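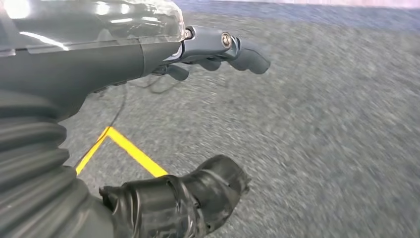
Une moquette grise mouchetée. Les miettes y sont chez elles.

Pourquoi la moquette est-elle mouchetée ?

Regarde le sol de ta bibliothèque ou de la salle d'attente du dentiste. Gris, avec des petits points. Quelqu'un a choisi ça exprès, et il a même été payé.

Sur un sol tout uni, la moindre miette de biscuit se voit comme un éléphant sur un lac gelé. Sur un sol moucheté, ton œil reçoit des tas de petites taches à la fois et ne sait plus laquelle regarder. La miette se cache dans la foule. C'est du camouflage, comme le plumage de la perdrix — sauf que la perdrix, elle, ne sent pas la chaussette.

À la bibliothèque de Tusmont, la moquette est faite de 692 carrés posés côte à côte. Un carré taché de jus de raisin ? On le décolle, on en met un neuf. Les points aident aussi à cacher les joints.

Attention, cachée ne veut pas dire partie ! Sable, poussière et miettes restent entre les poils jusqu'au passage de l'aspirateur. Alors, le goûter, c'est à table.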